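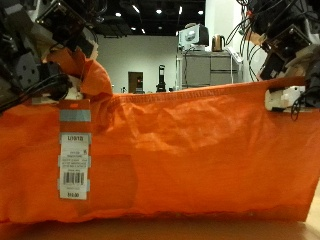

The Kellar is the small van in the Zuneo range, and the one we end up selling to people who came in for something bigger. It sits below the Vasta and above nothing at all, runs on electricity, and has a turning circle that will make you smug in multi-storey car parks. The paint list is short: white, grey, a second grey for people who found the first one too exciting, and Leiva Orange, a saturated orange much like the cloth in the photo, only with fewer creases. Most of our customers ask for white. The orange ones are easier to find again outside a builders' merchant, and for some reason they get let out at junctions more often.

Size and shape

Zuneo kept the nose short and pushed the wheels out to the corners, so the load bay is longer than it looks from the pavement. The floor is flat from the bulkhead to the back doors. There are sliding doors on both sides, and if you have ever parked with your only sliding door against a wall you will know what that's worth. The roof is low enough for the older sort of car park and high enough that you can crouch inside with some dignity. Standing up is for Vasta owners.

The cab

Two seats, three cup holders. The driver's seat goes up, down, back and forward, and the passenger's goes back and forward and is expected to be grateful. Visibility ahead is very good, thanks to a deep windscreen and a dashboard that has been kept low. Visibility behind is a camera, and in December it is a camera with salt on it. There's a rag in the door pocket of our demonstrator for this purpose and we suggest you get one too.

The heater is quick. The heated seats are quicker, and use a good deal less of the battery, so we tell everyone to start with those. The touchscreen does what it should after a moment's thought. Proper knobs are fitted for the temperature and the fan, and we would like to shake the hand of whoever won that argument.

On the road

It pulls away briskly up to town speeds and then loses interest. On a motorway it will keep up, though side winds find it and you'll hear them doing so. Around town it's a pleasure: light steering, short at both ends, and quiet enough that pedestrians step out in front of you while looking at their phones. A low hum is played outside at walking pace to discourage them. It has mixed results.

The ride is firm when empty and settles down with a bit of weight in the back. One of our regulars keeps bags of sand in his all year round and says it's for the ice.

Charging

The charging flap is on the nose, so you drive into a space forwards like a normal person. The cable supplied is long enough for most driveways and lives in a bag behind the seats, where it will be until you put something on top of it. A home wallbox will fill the battery overnight. A three-pin plug will also do it, given patience and a quiet weekend.

Versions we sell

Kellar 14: steel wheels, 14-inch, black bumpers, rubber floor. The cheapest one and the one that minds least about kerbs.

Kellar 16: 16-inch alloys, heated seats, rear camera, painted bumpers. Accounts for nearly everything we sell.

Kellar 16 Plus: as above, with a plywood-lined load bay, a roof rack and a second key that has buttons on it.

There is no 17-inch wheel option. We are asked for one, and it would rub.

Stock and delivery

We have almost 20 Kellars on the ground or on their way, mostly in white and the first grey. Leiva Orange is a factory order and takes longer. Demonstrators can be borrowed for a day with a driving licence and proof of address, and should come back with the charging cable in them – this has been a problem.

Trade-ins are welcome, running or otherwise. Please empty the glovebox first.

Page last updated 18/01/2024. Specification may change without notice, and generally does.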